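Packing Snacks for a Day of Historic Sites

House museums and county archives rarely sell food. Carry your own and keep it sealed until you are back at the car.

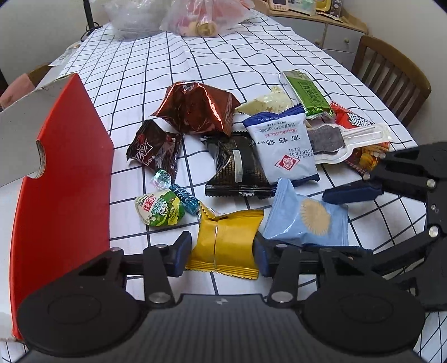 Walking tours of old courthouse districts run long, so portion by stop. Plain glossy packets, like the mustard-yellow one, stack on edge in a shoebox. Limit the box to roughly 200 grams per person. 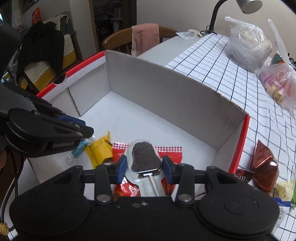

Reading time: 1 min

Store chocolate below the seat, out of direct sun. Keep candy in its blister pack until eaten. In December the trunk is cold enough. Wipe hands before touching railings or registers.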